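Picking without depth, part three: what the wrist view gave us

Filed under: grasping, desk work

The last two posts covered the overhead setup and why I gave up on it. This one is about the result I ended up with, which is smaller than the one I was hoping for but has held up for long enough that I feel fine writing it down.

Quick recap for anyone who didn't read the others. The task is tabletop picking of office items: pens, markers, pencils, booklets, small boxes. There is one arm with one two-finger gripper and one color camera at the wrist. I don't use a depth sensor. The policy takes the wrist picture and the joint positions and puts out a short run of small motions, and it does this over and over until the gripper closes. The training data is all teleoperated. I collected most of it myself and Uyên Cù collected the rest.

The full set is 2,070 demonstrations. I had planned on more, but we changed the finger pads in August and I didn't want to mix old pads and new pads without knowing what that did. Everything in this post is new pads only.

The question

What I wanted to know was narrow. If you hold the number of demonstrations fixed, does it help more to vary where the objects are, or to vary where the arm starts from?

Most of the advice I had been given was to vary the objects. That's what I did for the first few months. I would put the items down, record, shuffle them, record again, and the arm would start from the same home pose every time. It looked like good data. The table was different in every recording.

Ehsan Azimi asked me on a call what the first second of each recording looked like, and I went and checked. It was the same move every time. The arm came down from home along nearly the same path, and only near the end did it turn toward whatever it was going to pick. So for the first part of every episode the policy was learning one motion, and it learned it very well. When I started the arm anywhere else at test time, it tried to get back to that path before doing anything useful. Sometimes it went through a box to get there.

The method

I made two training sets of the same size from new recordings.

Set one (I called it Drurkley, because I name runs off a list and that was next): objects shuffled between every recording, arm always starting from home.

Set two (Devent): objects shuffled only once every few recordings, arm starting from a different pose each time. Some of the start poses were high and centered. A lot of them were low and off to one side, with the gripper already close to the mat and pointing at nothing in particular.

Same network, same number of training steps, same learning rate. I trained each one 3 times with different seeds, since I've been fooled by a lucky seed before.

For testing I used 100 trials per trained policy, with objects and start poses neither set had seen in that combination. A trial counted if the arm picked up the target item and held it clear of the table. Picking up the wrong item was a fail. Picking up two pens at once was a fail, which I went back and forth on, but I wrote the rule down before testing so I kept it.

The result

Devent won, and by more than I expected. Its best seed got 80 out of 100. All three Devent seeds were ahead of all three Drurkley seeds. There was no overlap, so I didn't do anything fancy with the statistics.

The split by object is the part I find more useful. On booklets and boxes the two sets were close. These are big targets and the approach doesn't need to be very exact, as long as the fingers come in near an edge. On thin things lying next to each other the gap was wide. Drurkley would come down over a group of pens and close on whichever one was nearest its usual path. Devent would move sideways first, then down.

My guess at the reason is that a wrist camera sees a very different picture depending on where the arm is. From up high you get the whole row of pens. From low and to the side you get two of them large, one of the fingers, and a lot of mat. If the arm always starts from home, the low side views only show up at the end of an episode, when the arm is nearly lined up already. The policy never sees a low side view where the right answer is "you are in the wrong place, go left." Varied starts put plenty of those in.

I say guess because I didn't test that directly. The way to do it would be to take the Drurkley set and add views without adding starts, maybe by jogging the arm in the middle of an episode. Uyên has started on this under the name Seixas. I don't have numbers for it.

Things that didn't matter

The mat. I thought the grid lines would cause trouble, either by giving the policy something to cheat with or by confusing it near the pens, where you get a lot of long thin edges. I ran a short check with the mat turned a quarter turn and the scores barely moved.

Print on the objects. I had a theory that busy covers would be harder than plain ones. They weren't, at least not at this size.

Time of day. We recorded in the morning and in the late afternoon, and I tested in both. No difference that I could see.

Things that did matter

Spacing. Once two thin items are touching or nearly touching, both sets get a lot worse. Devent degrades more slowly, but it degrades. Most of its failures are in this group. I don't think start poses will fix it. I suspect it needs demonstrations of pushing one item away before grasping the other, and I have almost none of those, because when I'm driving the arm I tend to avoid the hard pick and do the easy one first. That's a bias in the data that I put there myself and only noticed on a Tuesday evening while relabeling.

Order of picks. For the same reason, the policy has picked up my habits about which thing to take first. If I name a target in a crowded spot it will sometimes hover near an easier item for a while before going where it was told.

Practical notes if you want to try this

Changing the start pose costs very little time. I keep a list of poses in a text file and a script sends the arm to the next one between recordings. It adds a few seconds. Shuffling the objects by hand takes longer than that, so the Devent style of collecting is also faster overall.

Don't sample start poses fully at random. I tried it and got a lot of poses where the camera saw no objects at all. A few of those are fine, but too many and the policy spends its time learning to wander.

Write the target item into the file name when you record. I did this late and had to go back through a lot of recordings by eye - I don't recommend it.

Two wrist camera views from the work, one with the booklet in the middle and one with the pens and markers in a row:

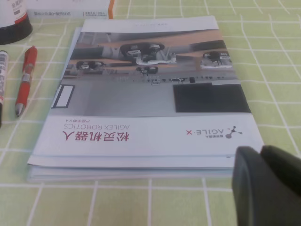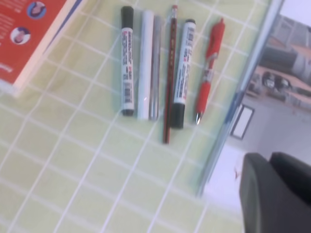

Both from the wrist camera, with part of the gripper showing at the lower right.

Next up is the Irkon run, which uses the Devent start poses with more of the close-together layouts and, if I can make myself do it, the hard picks first. I'll post the per-object table once all the seeds are done. If you have a good way to record pushing with a two-finger gripper that doesn't roll every pen off the mat, leave a comment.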